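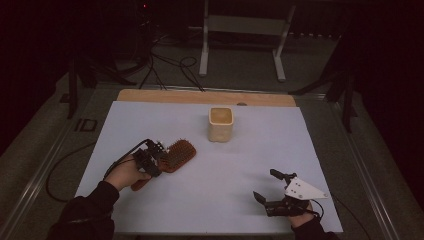

# In praise of the dull example

A friend who writes software for banks asked me last July what I did all day, and I told her that I pick up a hairbrush and move it towards a cup. She waited for the rest of it. I said that sometimes I put the hairbrush down again. She bought the drinks.

I work at Produnero, where for the past while the job has been gathering demonstrations for a learning system. You put a gripper in each hand, you do a small household task at a table, and you do it again. Somewhere down the corridor the recordings are fed to a model, which is supposed to come away with a grasp of brushes and cups that will serve it in kitchens and bathrooms it has never met. My opinion, for which I have been gently teased at two separate lunches, is that we spend far too much time worrying about how many examples we gather and far too little about what sort of person we become while gathering them.

Let me explain what I mean by that, since it sounds like something off a tea towel.

On the first morning everybody is terrible. You have had hands all your life and now you have two black fingers on each wrist that open and shut and feel nothing. You go for the handle and get the table. You approach from above, think better of it, come round the side, stop, wonder whether you're being recorded (you are), and finally pinch the thing somewhere near the middle. It takes ages and it looks like a heron trying to use a stapler.

By the end of the first week you are fluent. The handle comes up on the first try, the wrist turns without consulting you, and you have invented a route. This is the point at which the people who look at charts are happiest, and it is the point at which I start to worry. Duarte Patrício, who was trained at the same table as me, did a run of 100 in which you could have laid one on top of another and seen a single hairbrush. It was lovely work. I'm not sure a machine could learn much from it beyond how to be Duarte on a good day. 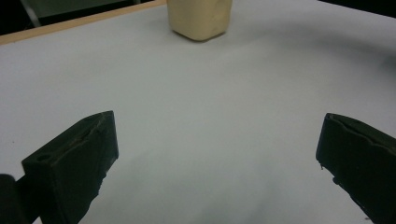

The awkward reaches are where the information is. When a fluent person comes in slightly wrong, they correct it so early that the correction hardly shows. When a beginner comes in wrong, the whole sorry business is there to be studied: the miss, the pause, the second approach. A robot in somebody's house is going to be a beginner every day for the rest of its working life. It will come in wrong constantly. If all we ever show it is people coming in right, we have given it a beautiful education in a situation it won't be in.

I should say that this is not an original thought. People cleverer than me have put it in equations. What surprises me is how little it affects the way the work is run. The old tracking sheet at Mondodside, where I did this before, had a column for completed and a column for discarded, and anything with a fumble in it went in the second column. One month 31 of mine were thrown out. I looked at a few before they went, and in most of them the task got done. It just got done by someone who'd had to think.

The usual answer is that fumbles teach bad habits, and there's something in it. Show a model enough dithering and it'll dither. I have seen a trial arm at Lodhi hover over a spoon for so long that we went and had a sandwich. But there is a difference between a dither and a recovery, and a person with eyes can tell one from the other in the time it takes to watch it. So have a person watch it. That costs money, I know. So does collecting the same perfect grasp for another month.

My other complaint is about objects. Whoever shops for a project like this has, in my experience, one of two temperaments. The first buys plain things: a cylinder, a box, a ball, all in sensible colours. The second goes into a gift shop and loses control. I used to side firmly with the first, on the grounds that plain things are easy to describe in a report, and have changed my mind. People don't own plain things. They own a cup shaped like a block of Swiss cheese, and they own it next to a wooden hairbrush, and they'd like both tidied.
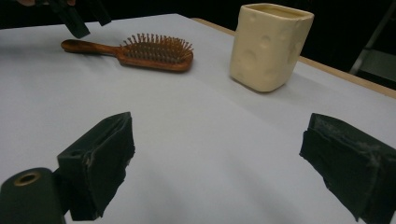 *Brush and cheese cup, seen from one of the grippers.*

Tâm Lò, who sets up the tables and disagrees with me about nearly everything, holds that an odd cup is a distraction and that you should earn your odd cups after you've mastered the regular ones. She would like 60 ordinary mugs before a single novelty. I think this is how you end up with a machine that is superb at mugs. We've had this argument so often that we now do it in shorthand, while she tapes down cables.

Where we agree is on boredom. Both of us think the best demonstrators are a bit bored, or at least not trying to impress anybody. The keen ones perform. They make big clean gestures, as if the camera were an aunt. The tired ones cut corners. Somewhere between the two is a person thinking about supper, who picks up a hairbrush the way hairbrushes get picked up in real life, slightly carelessly and from whichever side is nearer. I'd hire that person tomorrow and swap them out the moment they got good.

We are due to start on the Trerov set next, which has drawers in it. I've asked for two new people on the grippers and for nobody to give them any tips for the first few days. The request came back with a note asking whether I meant training. I've written back to say I meant the opposite, and I'm waiting to hear.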